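Bench Gallery: The New Top at Bindlow

A few of you wrote in to ask how the workbench came out, so I finally sat down to write about it. If you're new, the short version is that our shared workshop on Bindlow got a new bench in August and I have been slightly in love with it ever since. I'm keeping the text short (well, short for me!) because the wood does most of the talking.

The old one was a door on trestles. Tekle Gebremichael put his elbow through it while cutting gaskets, and after that we all chipped in and Wendelin Danzer drove over to Findurstead for the top. He got it home with the tailgate tied down, 30 miles an hour the whole way, and a line of very patient cars behind him.

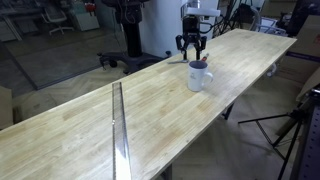 The long view, steel ruler down at the near end and the mug a good way up the bench.

I love the pale strips in this one, and the little darker streaks running through them. Yes, there are a few scuffs already. Svenja Mayrhofer wanted to sand them out and start fresh, and I voted no - it's a bench, it's going to get scuffed, and I'd sooner spend the evening making something. We did agree on 5 coats of oil to begin with, and I put on most of them myself with an old T-shirt and the radio going. The dark metal legs were my pick too. I wanted to be able to get a broom under there without moving half the room.

A couple of people asked about the finish. It's just plain hardwax oil, nothing fancy, left overnight between coats and rubbed back lightly with a gray pad. Wipe off more than you think you need to or it stays tacky for days (ask me how I know). 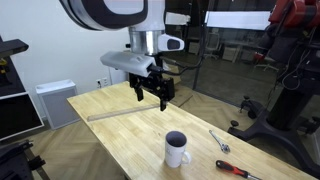 My rule for the bench is that hand tools can live on it during the day, but they go back in the drawer at night, and I'm the worst offender by a mile. Alois Leitner keeps a tally on the door and I was on 20 last I looked! The adjustable wrench is usually my doing, and so is the screwdriver with the red and black handle, down at the end of the top past the wrench. The clear ruler I will defend, though. It all but vanishes against wood this light, so of course it gets left behind. Minoru Sakamoto says to put a strip of colored tape on the end, and I keep meaning to. And then there's the mug. Coffee and fresh oil don't mix, so please use a coaster if you're in for a session, there's a pile of cork ones by the sink.

Next up is a shelf for the glue bottles, and after that I'd like to do something about the lighting over by the door. I'll add pictures when there's something to look at.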